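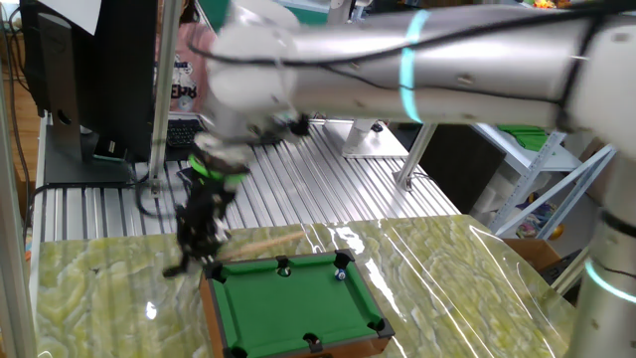
Company News | Games & Leisure

Galemier Introduces Tabletop Pool Table for Small Homes and Shared Rooms

PLORKMONT, October 15, 2020 - Galemier, a maker of indoor games for the home, today announced the release of the Branness tabletop pool table, a miniature table intended for apartments, dormitories, break rooms and other places where a full-size table cannot be installed. Orders are open now through the company's online store and at the Borbély showroom in Plorkmont.

The Branness has a green felt playing surface set inside a wooden frame, with six black pockets placed as they would be on a standard table: one at each corner and one at the middle of each long rail. Each set is supplied with numbered balls in solid and striped patterns, a white cue ball, two cues and a printed rule card. The table may be used on any level surface of suitable size, including a dining table, a desk or a workbench.

"Customers have told us for several years that they enjoy pool but have no room for it," the company said in a statement. "They also told us that many small tables are treated as toys and put away after one afternoon. We set out to make a table that a household would want to leave out."

Before release, Galemier placed early versions of the table with 133 households and 14 workplaces. Comments from those trials led to several changes. The felt was replaced with a closer weave after players reported that balls drifted at low speed. The rails were raised slightly to keep hard shots on the table. Instructions on leveling were moved to the first page of the rule card.
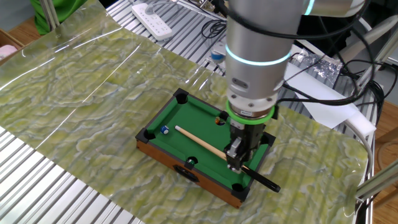
Particular attention was given to the cues. On a miniature table, a player has very little space in which to draw the stick back, and a cue that is too light tends to skip across the top of the ball. The Branness cue has a pale wooden shaft and a black butt, and its weight is carried toward the thicker end so that a short, slow stroke will still move the ball the length of the table. Replacement tips are sold separately.

Galemier recommends placing a smooth plastic or vinyl cover under the table to protect finished furniture. The cover should lie flat beneath all parts of the base. Owners are advised to brush the felt in one direction after play and to keep drinks off the rails. The felt should not be washed or ironed.

The rule card sets out three games: eight-ball, nine-ball and a shorter game called Corner Call, developed by the company for younger players and for lunch breaks. In Corner Call, each player names a pocket before the shot and keeps the turn only if the ball drops there. A ball that falls in any other pocket is returned to the center of the table.

The first production run consists of 871 tables. Of these, 100 have been set aside for libraries, after-school programs and senior residences in the Plorkmont area, which may apply for a table at no charge through the Borbély showroom. Applications will be accepted until the set-aside tables have been assigned. A second run is planned for December.

The Branness is priced at $114, including all accessories. Shipping charges depend on destination. Tables are covered by a one-year warranty against defects in the frame, pockets and felt; balls and cue tips are excluded.

About Galemier

Galemier designs and sells tabletop and indoor games for families, schools and workplaces. Its products are available online and at the Borbély showroom in Plorkmont.

Media and trade inquiries may be directed to the Galemier press office.

Comments (4)

cornerpocket_dad
Can you buy extra balls one at a time? We had a different brand and lost the 6 down a heating vent within a week.

Tealmitten
Glad to see real wood on the frame. Does anyone know if it comes apart for storage or is it one piece?

rackemup52
$114 is steep for a mini but if the cues are decent I might go for it. The one I have now came with sticks like chopsticks.

Lindenrow
Sent the library part to our branch manager. The kids would love this on rainy days!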